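Learning to Read Music at an Adult Age: A Statement of Progress

30 December 2020

It has been the practice of this blog to close each year with an account of one subject studied outside working hours. In previous years the subject was bread, and before that the repair of bicycles. This year the subject was the reading of music, undertaken by the present author with no earlier training beyond a recorder class in grade school.

The decision was made in April. A keyboard had been in the hall closet of the apartment on Trivandale Road since the move, and the only obstacle to its use was that no member of the household could read what was printed in the songbook that came with it. A teacher was sought and found. Firdevs Yaman gives lessons by video call and agreed to take on an adult beginner for 20 minutes, twice a week, with written exercises between lessons.

The first exercises concerned note names. The student is given a page of notes and is required to write the letter beneath each one. This is dull work, and I wish to record that it was dull, as many accounts of adult learning pass over the matter. The lines and spaces of the treble staff were secure within a few weeks. The bass staff was not. I continued to read it as though it were the treble staff until well into the summer, and on tired evenings I still do.

Ms. Yaman does not permit the use of memory phrases, the kind in which each word stands for a line of the staff. Her view is that a student who relies on the phrase will recite the phrase forever. She asks her students to learn a small number of landmark notes and to measure every other note from the nearest landmark. I resisted this policy and kept a phrase in private use for about a month. I have since given it up.

Rhythm proved to be a separate subject. It is possible to know the name of every note on a page and have no idea when to play any of them. The remedy prescribed was clapping. Each piece was to be clapped from beginning to end, with the beat spoken aloud, before a single key was touched. The neighbors have been patient, and a letter of thanks was delivered to them before the holidays.

A word should be said about sight reading, the playing of a piece never seen before. The rule is that one must not stop. Wrong notes are to be left where they fall, and the hands must go on to the next measure. I have found this rule harder to follow than any other. My habit in all things is to go back and correct, and for most of the year a piece of 24 measures took me through the opening line four or five times and through the last line never.

What helped in the end was a change of materials. The songbook was set aside in favor of very easy pieces, far below the level at which I could play from memory, and one new piece was read every day and then not played again. The Demirtaş collection, which Ms. Yaman lent in photocopy, contains 200 of these. They are short and mostly without charm. I have completed a little more than half of the book and can report that the eye has begun to move ahead of the hand — by a beat, on good days by two.

The comparison I returned to most often was with puzzles. A solver who is new to the cube looks at single tiles, and one with practice looks at groups of them. Printed music appears to work in the same manner. A chord that I once spelled out from the bottom note upward is now, in a few common cases, simply a shape.

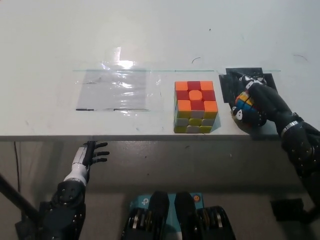 Orange corners, red edges.

The matter of instruments was reviewed in the fall. The closet keyboard has unweighted keys and a pedal that slides across the floor, and a better model was considered at Kerano, the music shop on the square. After a trial of two models the purchase was deferred. The existing keyboard is adequate for reading practice, and a rubber mat has been placed beneath the pedal. A proper music stand was bought instead, together with a clip-on lamp — both have been in daily use.

There were lapses. No practice took place for 9 days in the early fall, when work was heavy, and the return was discouraging. The bass staff in particular had to be learned over again, though it came back in an evening or two. Lessons continued without interruption after that.

For the coming year, lessons will remain on the same schedule. The Demirtaş book is to be finished by spring, and key signatures with more than two sharps or flats, which I have so far been allowed to avoid, will be taken up in the new year. My cousin in Bustis has asked for a duet when travel is possible again. She plays well, and has been told to choose something slow.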